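Good Practice at the Bench: Gallery

Updated June 7, 2026

The Plodcombe bench rules apply to anyone who runs a two-arm table, whether for a full shift or for 15 minutes. They were first written in November for the Bevlow site and have since been taken up at Hafstein, with small changes to the section on cloth. The full text has 14 rules. This page covers the ones that come up most when the arms are handling clothing.

Rule 2 deals with spacing. Arms sharing a tabletop should have clear surface between them before a task begins. Operators check this from the working side of the table, with the arms holding still. If one arm has to pass over the item, the operator notes it on the run sheet and plans the other arm's approach from the open side.
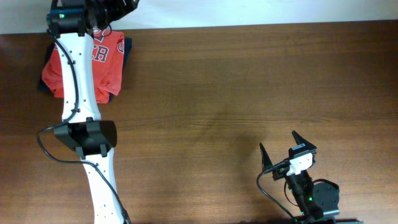 Two arms at a wood tabletop, with a red t-shirt and a dark navy cloth under the white arm. The gripper at lower right is open.

Rule 5 is about cables. Any cable that runs outside an arm needs enough slack for the full reach of the task and no more. Loops are checked by hand at the start of each shift with the power off -- a loop that can catch on a sleeve or a table corner gets clipped back. Cables that show wear are replaced before the next run.

Rule 9 covers what may be left on the table. Only the items named on the run sheet stay within reach of the arms. Tools, cups and phones go on the side shelf. Clothing with zippers or metal buttons needs a separate line on the sheet, and the grip setting is checked again before the arm closes on it.

Rule 11 covers stopping. Anyone in the room may stop a run, and the person who stops it does not have to give a reason at the time. The stop is written up before the arms are started again -- one or two sentences is enough.

Printed copies of the rules are kept at each bench in Plodcombe and Hafstein. The Clallton site uses the same text with its own run sheet, form 155. Please use the current form and recycle any older copies.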